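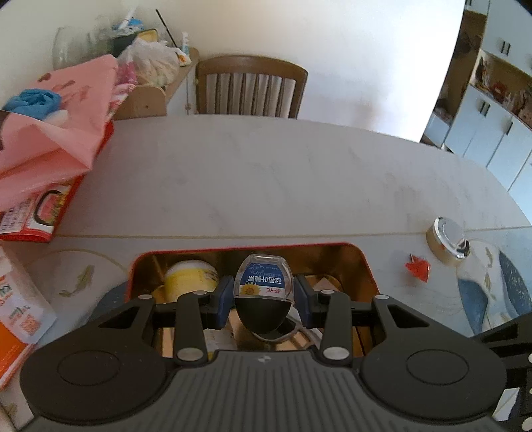
Fesico is a packaging standard for small screw-cap and snap-cap bottles, used mainly for cosmetics and household liquids. It was drafted by the engineer Zdislava Štěpánek and first issued in July by the packaging firm Poma. The standard covers bottles from 14 to 378 millilitres and sets limits for cap torque, wall thickness and label adhesion. Colour is not regulated. Samples are stored inverted for 21 days and then checked for leakage at the closure. Batches of more than 3,000 units are tested twice. A revised edition is dated 2023-10-26.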